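Petrauskas Fund, small grants
Progress report: Tirberg toy and book exchange
Tuesday, December 26, 2023
Prepared by Bindu Thevar

1. Money
We have spent 600 of the grant on shelving and 300 on printing. The printing was a mistake, in my view. Most families who came in October had heard of us from the school, and the leaflets are still in boxes at Plosel.

2. Fitting out
White open shelving, no doors, as agreed in the plan. I remain doubtful that open cubbies will stay sorted by age group once children get at them.
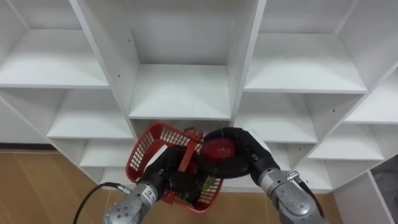 3. Use so far
The sign-in book has 99 names. Please read that figure with care. Several people signed on every visit, and the book doesn't ask whether anyone took something home. I would not quote it as proof of demand. Ernadach has offered us its sign-up form, but it runs to three pages and I don't expect parents to fill it in.

4. Sorting and returns
The plan says returned items are checked the same day. They are not. Puzzles are the worst, and I'd like to stop taking them. Plastic baskets are fine for small toys, less so for books, which get bent.

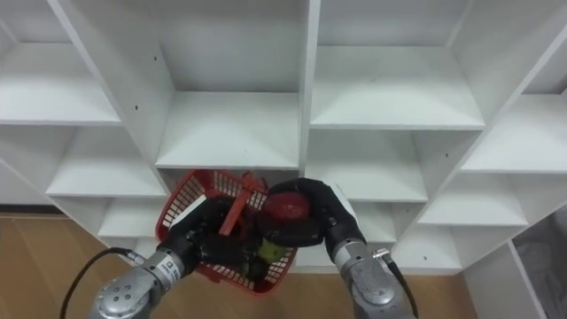 5. Requests
Permission to move the unspent printing money to book repair. A decision on puzzles before we reopen.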